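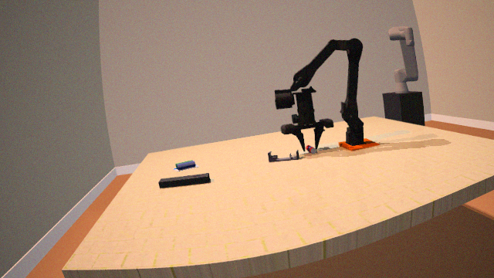
3.2 Corpus and coding

The study draws on 1242 death notices and obituaries published in the Adgate weekly paper and on the website of its one funeral home. We coded each notice for place of birth, number of moves between towns, paid work, club and church membership, and the order in which survivors are named. Coding categories were kept apart from the wording of the notice, much as the short red piece and the long grey bracket in Figure 2 lie separately on the same tabletop, and a phrase was assigned to a category only after both coders had read the whole text. Notices under 94 words were set aside, as they seldom gave more than a name, an age and a service time.

Figure 2. Rendered workspace with arm, gripper and parts on a tan tabletop.

Occupation proved the hardest field to code. Men were usually given a trade and an employer, while women who had worked for decades at the cannery or the telephone exchange were often described only as homemakers. Where a later paragraph mentioned workmates or a retirement party, we recorded paid work and flagged the entry. Farm labour was recorded for both spouses if the family was said to have run the property together.

Moves were counted from named places only. A sentence such as "they travelled for work before settling in Mumside" was coded as one move, even though several were likely. Cordier's earlier coding of parish newsletters treated such sentences as missing data, and the two sets of figures should not be compared directly.

Disagreements between coders were settled by a third reader, Timothée Cordier, who had no part in the first round. Most concerned step-relations and former spouses, whose place in the list of survivors varied from family to family. In the Prokopenko notices, for instance, a former wife is listed ahead of the siblings in one text and left out of another printed the same week. Both versions were kept in the corpus and coded as separate notices.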